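Are 50 hand-held demos enough to train on, or was I sold a story?

Posted by jeduretti_fan, October 11, 2024

We're teaching an arm to pick up a block with two grippers and hand it over. The guy who talked us into it said 50 demonstrations with the hand-held grippers would be plenty. We did 127 and the policy still squeezes air half the time. Is everybody quoting numbers from their best day?

Aranka Oláh

Pretty much, yes. I'd stop counting and watch your recordings. When you hold the grippers yourself, your wrists do all kinds of things the arm can't copy, and you fix a bad grasp without noticing. The robot gets the motion and none of the feel.
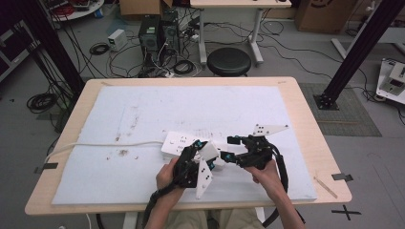
So replay a few on the real arm, no policy at all, just the recorded path. If the replay misses the block, the trouble is in your tracking or calibration, and 500 more demos will only give you 500 more misses. I've yet to see a vendor suggest this test. Also check the delay between the gripper width signal and the video. Ours was off by some 45 milliseconds and it ruined every close.

Curby

just use remote control. if the real arm did it once you know the arm can do it

Lalteck

Remote control has its own problems. It's slow, people get tired, and you end up with jerky demos full of pauses that the policy happily learns. I wouldn't switch until you've done the replay Aranka describes. And move the block around between takes, if you haven't been.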